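Flonine Workshop Course: Hands and Small Parts
Handout for Unit 3 -- Layout Sheets and Kitting
Revised 12/15/21

Welcome back! Last unit was all about bins and labels, and I know a few of you were itching to get to the table work. This is my favorite unit in the whole course, because it takes something very plain (a sheet with shapes printed on it) and lets you see how much thinking can go into it.

What a layout sheet is for

A layout sheet is a flat sheet with the outline of each part printed where that part belongs. You lay the parts on their outlines before you build anything. If an outline is still bare when you think you're done, you're missing a part, and you know which one. If there is a part left over, either it came from another kit or you have put two parts on one outline.

People call these by different names. Shadow board is the usual one for tools hung on a wall, and you'll hear kitting mat, parts map and plain old "the sheet." I say sheet for anything that lies flat on the table, and that is the word I'll use on the worksheet too.

The Jivari set we use in class is a mix of small shapes, and it was picked so that some pieces are easy to confuse. That's on purpose! Spend your first few minutes just handling them. Roll a peg between your fingers, turn a piece over, find out which ones will stand up alone and which ones tip. You will be faster later for having played with them now.

Setting up the table

Clear the table completely. Cups, phones and the pencil you think you'll need can go on the shelf behind you. Lay the sheet so that you can reach the far corners with your elbows loose. It doesn't have to be square to the table edge, and a slight angle is often kinder to the wrist, so try it both ways.

Colored parts on a white sheet are very easy to find at a glance, and a dark tabletop helps again, as the edge of the sheet stands out so well. Colored lighting changes things more than you'd guess. We will do one round under tinted lamps so you can feel how much you lean on color when you sort, and how quickly you switch to shape when color lets you down.

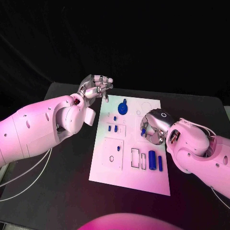
Now for the pinch, which gets a whole section because almost everybody rushes it. Pick up a peg with the fingertips pointing down and the back of the hand facing up. Hold it near the top so the lower end stays in view. Bring it over its outline, stop just above the sheet, look, and then set it down. The stop is the part to practice. It feels slow for the first ten minutes and then it melts into the movement, and your placing gets so much cleaner!

Round parts with a wide base and a stem are a different case. Take them by the stem, lower them straight, and let go only when you feel the base go flat. If you take them by the rim of the base, your fingers land before the part does.

Two hands or one?

Try both. With two hands, let one place while the other waits open near the sheet, ready for the next piece. The common trouble is both hands reaching for the same corner. Split the sheet down the middle in your head and give each hand its own side -- then trade parts across the line only when you have to.

Class exercise

Work in pairs. One person places, the other keeps time and stays quiet (harder than it sounds).

Round 1: place every part in any order you like.
Round 2: largest outline first, smallest last.
Round 3: smallest first. Watch what happens to your sleeves.

Write down your time for each round and any part that ended up on the wrong outline. A slow round with no mistakes is a good round. The June group at the Bragança workshop kept all their slips, 142 of them, and the small pegs gave far more trouble than anything else, so give those a little extra love.

Making your own sheet

For next time, bring 400 gram card, a soft pencil and a handful of small objects from home. Trace each object, leaving a finger's width between outlines. Go over the lines in dark pen once you're happy with the spacing. Farel trays from the supply closet are fine for carrying your parts, and please put the lids back with them.

Reading: packet pages on spacing and reach. Skip the part on drawer inserts, we'll get to it in Unit 4.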